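3.2 Collecting the sorting examples

We were eager to get to this part of the study. Small items and a divided box make a wonderfully hard test for a learned policy, and people handle it with ease. All examples for the Trerkham set were gathered with a pair of hand-held grippers, one per hand, at a single table.

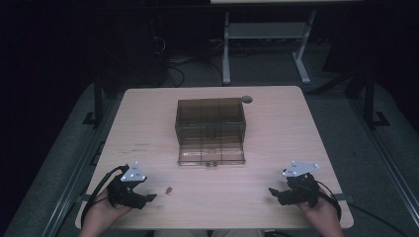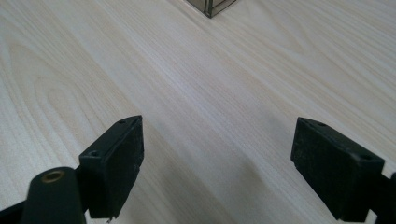 Figure 3. Collecting examples with the hand-held grippers. First view: both grippers, the open divided box and one small item on the table. Second view: the open fingers of one gripper, seen from the gripper itself.

Each session began with a short warm-up that we did not record. Siu-ming Fung then read out the target compartment, and the person at the table was free to choose which hand to use. We kept 272 examples in all. Of these, 204 went into training and the rest were held back for the tests in Section 4.

What pleased us most was how varied the motions were! Some people pushed an item a little before closing on it, others came straight down, and a few passed it from one gripper to the other. We left all of this in. Our earlier Jostside set had been trimmed to one style of grasp, and the policy trained on it froze whenever an item lay at an odd angle. Examples with a dropped item were also kept, as long as the person picked it up again within 10 seconds.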